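Notes on Closing a Small Lending Library
2024-05-23

The Tramwood Reading Room will cease lending at the end of August. As the person who has kept its catalog since the second year of operation, I have been asked by several members to set out how the decision was reached and what will become of the books. The statement posted on the door is accurate but short, and it leaves out matters that longtime borrowers have a right to know.

The Reading Room was established by Normand Hiebert in two rented rooms over the former Wetell hardware store. It was never a branch of the public library and received no public money. Members paid a yearly fee, borrowed up to four books at a time, and returned them within 30 days. Fines were written into the rules and were seldom collected. Mr. Hiebert held that a person who had been charged a fine would not come back, and the records suggest that he was right in most cases.

The collection was strong in local history, travel, and gardening, and weak in nearly everything else. It also included a long run of bound seed catalogs, which came to us from the Flandwood estate and which were consulted more often than any novel on the shelves. Members who remember the argument over whether to keep them may be pleased to learn that they will stay in town.

The difficulty was the lease. It was renewed on the same terms for many years, and the building then changed hands. The new owner, Arango Properties, offered a further term of three years at a rent that the membership fees could not have met, even if every lapsed member had rejoined. Noémie Leclerc prepared the figures with great care and presented them at the spring meeting. She proposed two courses: to move to a smaller space, or to close in good order while the accounts were sound.

We looked at smaller spaces. One was damp. Another was dry and well lit but stood at the top of a steep outside stair, and a fair part of our membership could not have used it in winter. Sheldon Girard offered the loan of his garage, an offer that was received with thanks and declined. The vote to close was not unanimous. Jacobus Joubert spoke against it at length, and I record here that I found several of his points persuasive, in particular his view that a lending library with fewer books and shorter hours is still a lending library.

The arrangements are as follows. All loans must be returned by the end of August. Members may then claim any book they or their families donated, provided the donor's name is written inside the cover or appears in the catalog. Local history titles and the seed catalogs will go to the town archive, where they may be read but not borrowed. The remaining stock will be offered to members first and to the public afterward. Shelving has been promised to the elementary school. The card cabinet has not been promised to anyone, and inquiries are welcome.

A word about the catalog itself. The cards were kept by hand until Laurier McKinnon persuaded us to copy them into a spreadsheet. The work took two winters and introduced a number of errors, most of them mine. Authors with double surnames were entered under either half, according to who was typing, and one shelf of atlases was missed altogether. I have been correcting these entries so that the archive receives a list it can rely on. Members who believe a donated book has been recorded under the wrong name should write to me through this page, giving the title and, if possible, the year it was given.

I have also been asked whether the borrowing records will be kept. They will not. The rules adopted at the founding state that a member's reading is the member's own business, and the loan slips will be shredded once the final returns have been checked - the fee ledgers, which contain no titles, will be stored with the accounts.

The Reading Room keeps its usual hours until the closing date, and new loans may still be made, though the return date will be shortened for anything borrowed in the last weeks. Renewals will be granted in person only.

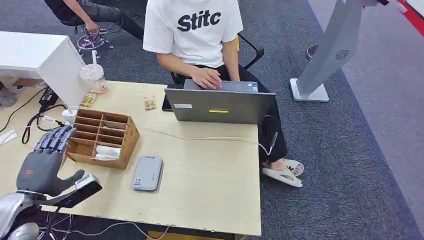 One request remains. Three volumes of the county survey have been out for so long that the borrower's slip can no longer be read. They may be left on the landing at any hour, and no questions will be asked.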